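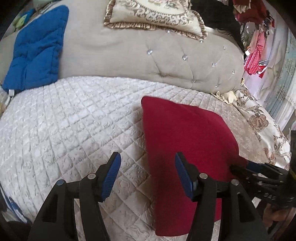
The quarry road above Skurkley was resurfaced in August, at public expense, for trucks that may never use it. The regional authority regards the work as a sign of confidence. Many of the people who live along the road regard it as a decision taken before the decision, and the disagreement between them has come to dominate the public life of a district that had not held a contested local vote in a generation.

At issue is a proposal by Vadon, a mining company registered in the capital, to reopen and greatly enlarge the old zinc workings on the north side of the valley. The company seeks a license for 30 years. Its application covers 529 hectares, most of it forest and summer pasture, and provides for an open pit, a processing plant and a storage basin for waste rock and treated water. The former mine, which closed when prices collapsed, was entirely underground and left little mark on the surface apart from two sealed entrances and a row of brick offices.

The financial case is easily stated. The region has run a deficit for several years, and its contribution from the national budget has been reduced in each of them. Schools in the upper valley have been merged. The evening bus to Faranby, the nearest town with a hospital, no longer runs. Under the terms now being discussed, the regional government would receive a royalty on every ton of concentrate sold, together with an annual payment for use of the land. Officials have declined to publish their revenue forecast while negotiations continue, but they have already referred to it in defending next year's spending plan.

Vadon has promised 198 permanent positions once the plant is in operation, with preference given to residents. In Faranby, where the furniture works closed and its younger employees moved abroad, this figure is repeated in shops and at public meetings, and support for the project is strong. The town council voted in favor by a wide margin. Its members pointed out that the district exports little at present except its school graduates.

Skurkley itself takes a different view. The village lies directly below the proposed basin and draws its water from springs on the same slope. Residents have asked what would happen if the basin wall failed, who would pay for repairs, and how long the company would remain responsible after the last ore had been removed. The environmental study submitted with the application answers the first question at length and the other two briefly. It proposes a restoration fund, to be built up from profits during the second half of the license period. Critics observe that a mine which closed early would leave the fund almost empty.

There is also the matter of Rebane, a hamlet of farmhouses and a small church that falls within the boundary of the pit. Vadon has offered to buy every property there and has completed several purchases. The remaining owners have refused to sell. Under the present mining law they cannot be compelled to do so, but an amendment now before parliament would allow compulsory purchase for projects declared to be of exceptional national interest. The government has stated that the amendment was not drafted with any single project in mind. Its opponents note that no other application currently before the ministry would qualify.

The dispute has altered ordinary relations in ways that are hard to measure. Families with members in both Faranby and Skurkley describe holidays at which the subject is avoided. The fire brigade, which serves the whole valley, removed a company-funded vehicle from its annual parade after complaints, then restored it after others. At the most recent hearing, held in the sports hall, speakers were limited to 2 minutes each, and the session still continued until nearly midnight.

Similar arguments are being heard elsewhere on the continent. Deposits that were considered too poor or too remote ten years ago have become attractive as metal prices rise and governments look for income that does not require a new tax. Much of the legislation that governs them was written for state-owned mines, and it assumes an owner that cannot go bankrupt or leave the country – an assumption that gives regional officials few tools when they negotiate with a private company.

The ministry is expected to rule on the environmental permit in the spring. Either outcome is likely to be appealed. In the meantime survey crews continue to work on the north slope under an exploration license that remains valid, and the regional authority has invited bids for a second stretch of road, from the quarry turnoff to the edge of Rebane.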